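Sorting and Drying Loads in a Shared Laundry Room
Project report, second-year Building Services
Feb 27, 2022

2. Method

Data were collected in the laundry room of the Denditz residence, which has two washers and two vented tumble dryers. The room has one exterior wall, one window that does not open, and an extract fan controlled by a humidistat. Logging ran through November. A total of 101 dryer cycles were recorded, of which 19 were discarded due to missing start weights.

Each load was weighed on a Skiva floor scale before and after drying. The difference was taken as the water removed. Energy use was read from a plug-in meter on each dryer. Room humidity was logged every 12 minutes.

Loads were placed in one of three groups: cotton shirts and bedding, towels, and mixed synthetics. Shirts were recorded separately from bedding where the user had sorted them. Button-up shirts were a problem for the weighing procedure, as sleeves turned inside out tend to hold water at the cuff, and the end weight of a load depends on how many were turned.

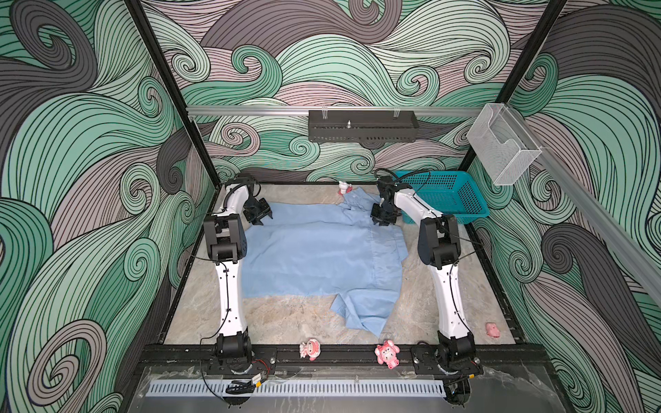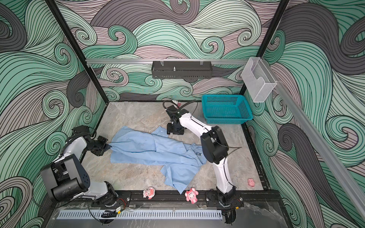
Patterned walls in both views; a light blue button-up shirt in both.

3. Results

Towels took the longest to dry and used the most energy per cycle. When energy was divided by water removed, the difference between towels and bedding was small. Mixed synthetics left the washer with less water and finished early, but many users still selected the longest timed program. The dryers then continued to heat a load that had reached its final weight.

Spin speed had a larger effect than fabric group. Loads from the older Rahimi washer entered the dryer heavier than similar loads from the Funby washer. The lint filter was also a factor. Cycles started with a full filter ran longer, although filter condition was judged by eye and should be treated as a weak measure.

Humidity in the room rose whenever both dryers ran together. The fan started late in most of these cases. The humidistat is mounted beside the door, where air from the corridor reaches it first.

4. Limitations

The scale has a resolution that is coarse compared with the water content of a small load. Users knew that the dryers were being metered. No summer data were collected.

5. Recommendations

Move the humidistat to the wall opposite the door. Set the default spin speed on both washers to the highest setting allowed for cotton. Replace the timed programs with sensor drying when the dryers are next renewed. Repeat the measurements after the humidistat has been moved, using the same load groups and a finer scale.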